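Before You Sign for a Kitchen Robot

When Skerkov, a supplier of prepared meals, began to plan its first robot station, the purchase price got all the attention. The hours of simulation were written on one line at the end of the budget, and that line was too small.

Simulation is where most of the early work is done now. The counter, the pot and the hand are built on a computer, and the buyer can find out whether an arm has enough space before any steel is ordered.

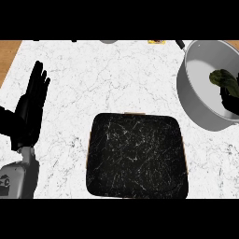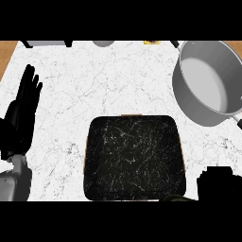 Simulated kitchen counter with a black robot hand, a dark square board and a metal pot.

By Helge Westerberg
Contributing writer, equipment and planning

Skerkov asked two suppliers for offers. Ulter included 202 hours of simulation in the price. Totel sold them separately, in blocks, and its offer looked cheaper until the second block was needed.

My advice is to ask for 4 things in writing: the hours, the price of one extra hour, who owns the models afterward, and how many changes of layout are included. Skerkov paid 3000 dollars for a single change — a counter moved closer to the wall.

Plan also for the hands. They wear faster than the arms, and a budget for five years should have its own line for them.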